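# Is the Ziluvero hand kit worth buying?

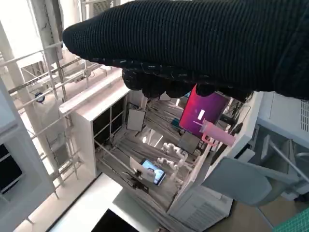
The Ziluvero seller page promises "lab-ready grasping in 15 minutes." Marcus Baptiste and I needed most of an afternoon in March, and the setup guide skips the wrist calibration entirely.

We ran 100 grasps on light plastic parts and logged 49 clean pickups. The page claims far better, but it never says what was being picked up – or by whom.

The knit cover grips well enough. I'm less sure it will last the 300 cycles between changes that Ziluvero quotes, and we stopped well short of that.

We'd want a loan unit before our department pays for one.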